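Cillix Sorting Bench: notes for anyone using this data

Last edited August 24, 2025
Maintained by Renata Sepúlveda, packing floor, Novard

What it is

Recordings from a two-arm robot bench handling plastic construction-toy parts. Novard wants the bench to take over some of the kit sorting now done by hand. I was asked to write the card, having sorted kits myself for a long time.

Contents

200 training episodes and 21 held back for testing. Each has head camera video, arm positions and a one-line instruction. The instructions were typed by people on shift, so spelling varies. "Nut" and "washer" get mixed up in the April batch.

What it does not tell you

The pitch from Indon said the bench would "free up" sorters. So far two of us have been moved to resetting parts between episodes and writing labels. Same pay, more standing. Over 80 episodes were thrown out before release, and the hours spent on them are in none of the speed figures I have been shown. Please don't quote a time saving from this set.

Sorters also catch cracked pieces by feel. There is no label for that, and I have yet to hear who will do it later.

Parts layout

Bolts, nuts and perforated plates are laid out on a brown mat. Colors repeat across part types, so color alone won't sort them. 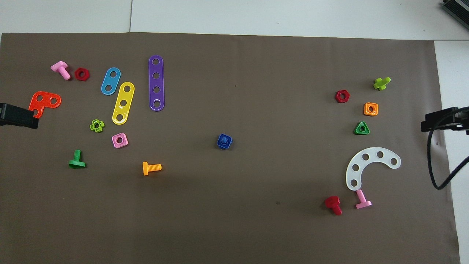 Parts on the mat between the two grippers. Two of the bolts are pink, and so is one of the square nuts.

Known problems

Bravo, the older labeling tool, drops the last word of long instructions. Glossy plates reflect the lights. Left and right are from the camera's side.

Corrections go to Renata at the packing desk.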